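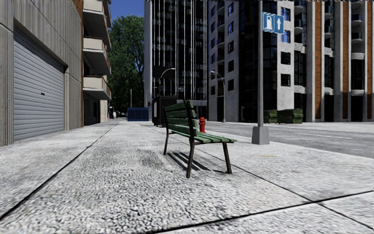 *The simulated street from the Andico open day, bench corner.*

**kerbcrawler70**

Went to the Andico open day in October and I'm still buzzing a bit! They've got a delivery robot that does all its practice in a made-up city before it gets near a real pavement, and they let us have a go at setting the routes. My run went past the green bench and the hydrant, then along by the big roller shutter. The chap on the desk said they have 254 street corners like it. I stayed till they turned the lights off - no regrets.

**plumbline**

Was there as well, morning slot. Looks lovely, but I wasn't sold. Real pavements round my way have wheelie bins, dog leads and scaffolding all over them. That one's got a bench on it and acres of room.

**kerbcrawler70**

Fair, but that's one corner on one setting! They did a busier one after lunch with up to 70 walkers and the robot got in a right muddle. Much more fun to watch.

**plumbline**

Typical, I'd gone by then.

**oddsocks268**

Did anyone ask about shadows? The one under that bench is really sharp, stripes and all. We had a Plama floor cleaner at work that treated every dark stripe as a step and refused to cross it.

**kerbcrawler70**

Someone did ask. The answer was that they move the sun and run the route again. I didn't follow all of it, there was a lot about Custex sensors and I was eating a sausage roll.

**plumbline**

Moving the sun won't give you drizzle on a dirty lens. Aigner had theirs out in an actual car park at their demo and I learned more in ten minutes.

**oddsocks268**

Bit harsh, you'd want it to do both. Are Andico running another one? I'd need two places.

**kerbcrawler70**

Spring, they said. Sign-up sheet was by the door, I'll post the link if they email it round.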